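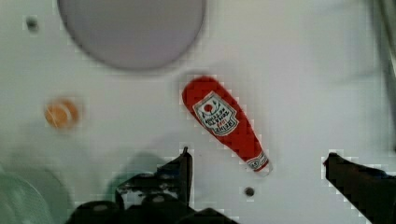 Clamora Table Paste, 100 g tin and 700 g tub

I've sold table paste for longer than I've sold anything else in this shop, and Clamora is the one I keep going back to. It's a soft, slightly gritty cleaner for painted, lacquered and plastic-coated tabletops, and if your table is white you probably already know why you're reading this page. White tops show everything! Tea rings, newspaper ink, that gray haze where people rest their elbows, the orange ghost of last week's pasta sauce.

The paste comes from Drikedska, where it's mixed in small batches, and it arrives here a few times a year. When it runs out, it runs out, and I put up the sold out note and everybody waits (me too, I use it at home).

What it does well

It lifts food color. Tomato, curry, beet juice, blueberry, the dye in cheap popsicles. It also takes off shoe scuffs, if your family is the kind that stands on the table to change a light bulb, and pencil, and most crayon.

What it doesn't do so well is permanent marker. It'll fade it. I've had marker go from black to a sort of sad lavender after three rounds and then refuse to move any further. It also won't fix heat marks, because a heat mark is damage and there's nothing sitting on the surface to clean off. 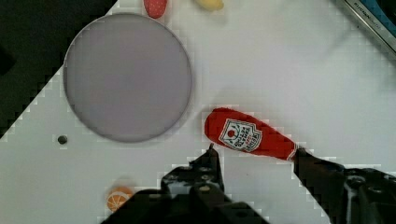 Tomato is the stain I get the most email about. People scrub at it right away with something rough, which opens up the finish and gives the color a nice place to settle in. Please don't! A red plastic ketchup bottle lying on its side on a white tabletop doesn't worry me one bit, but a smear left overnight under a place mat does. Wipe up what you can with a damp cloth, then dab on a pea of paste, leave it while you put the dishes away, and rub in small circles. Rinse twice. If there's still a pink shadow, do it again tomorrow, because giving the finish a rest between rounds works better for me than going at it for an hour.

How to use it

Brush the crumbs off first. They scratch more than the paste does.

Dampen a cloth and wring it out hard.

Take less paste than you think you need. A pea covers a dinner plate's worth of table.

Rub lightly, turn the cloth over, rinse with clean water and dry.

I like the Hennessy cotton cloth with it. It's a plain flat weave with stitched edges, and it washes up fine for years, though it does shrink the first time and comes out looking a bit wonky. Old T-shirts are OK too. Skip the green scouring pads. Skip melamine sponges as well if your top is glossy, they leave dull patches that only show up when the sun is low and company is over. 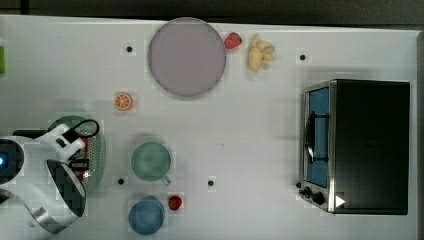 White tabletop with a plate, a strawberry, a banana and an orange slice.

Scented or not

The regular Clamora has a little lemon oil in it. I like it, my sister says it smells like a dentist's waiting room. If you're on her side, get Mutus, the unscented version. Same grit, same tin, gray lid instead of yellow. It costs the same too, and it's slightly stiffer in cold weather, so keep it indoors. In February I have to stand mine next to the radiator before I can get a spoon in.

Sizes

The 100 g tin is plenty for one kitchen table. Mine lasts most of a year with a once-over every week or so. The 700 g tub is meant for classrooms and cafes, and I'd only buy it if you have a lot of tops to look after, as it dries out once it's open. If yours has gone crumbly, stir in a spoonful of warm water and press the lid down tight.

Where not to use it

Oiled or waxed wood, marble, anything with gold leaf, and the high gloss piano finishes. If you've already scratched a lacquered top, the paste won't hide it. You'd want 2000 grit wet paper and a lot of patience for that, and I'd practice on the underside first.

Questions that come in

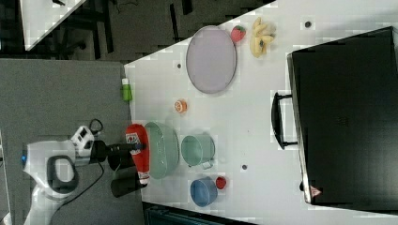 One customer wrote that she'd left the paste on a white desk over a whole weekend and come back to a crust, and was the desk ruined? It wasn't. She laid a wet towel over it for 40 minutes, the crust softened, and it wiped away with nothing left behind. I wouldn't make a habit of it though.

Can you use it on high chair trays? Yes, just rinse really well and let the tray dry before the next meal.

Does it freeze in the mail? Sometimes. Let it thaw on the counter with the lid on and give it a stir.

Tins ship flat in a padded envelope, tubs go in a box. Last restock 6/15/18, both lids, both sizes.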